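Desk day tips - getting the quarterly earnings pile under control at home

January 2, 2018

Reposting my list from the club email as people keep asking. For anyone who owns a few small company shares and does the paperwork at the kitchen table.

One folder per company. Not per quarter. I tried per quarter and could never find anything. Paper folders are fine, the cheap tabbed ones.

Print page one and the cash flow page only. The Brullanik report ran to 30 pages last time and I used 2 of them.

Write the share count on the front of the folder in pencil. It changes. Pen makes a mess.

Read the segment table before you read the CEO quote. Albers had a lovely cheerful quote in August and the garden tools segment was down again, third time running. Quote tells you what they want you to look at.

"Adjusted" anything - circle it. Then go find what got adjusted. Valta takes out restructuring every single quarter so in my book thats just a cost. Anisa Goh disagrees with me on this and she has held it longer, so make up your own mind.

Check inventory against sales. Sales flat, inventory up, I put a red dot on the folder. Two red dots in a row and I stop buying until I've read the notes properly.

Weather excuses: keep a tally inside the cover. Everybody gets one bad winter.

Keep dividend slips in an envelope stapled to the back. Staple the top corners only or you can't get your fingers in.

Small holdings: I have 400 shares of Arnlow, worth around 4,000 dollars, and I was spending more time on it than on everything else put together. Set a kitchen timer. When it rings, close the folder.

Do it in the morning, before the phone starts. Breakfast first, then clear off and wipe down, crumbs get in the folders and stay there forever.

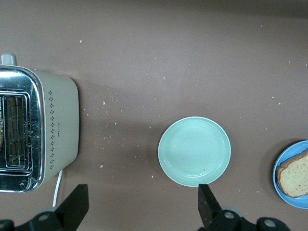
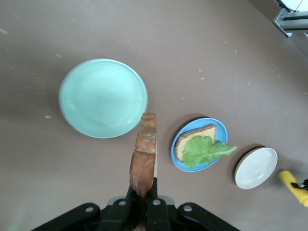

Calculator with big keys. Phone one is no good, you hit the wrong number and dont notice.

Currency - if they report in US dollars but you bought in Canadian, write both on the folder. Alper Kaplan went a whole year thinking he was ahead on Brullanik and it was all exchange rate.

Throw out press releases once the full report is in. Keep the anual reports, those are worth having when they change how the segments are split up and last year's numbers quietly move.

Tax slips go in a seperate folder, different color, top of the drawer.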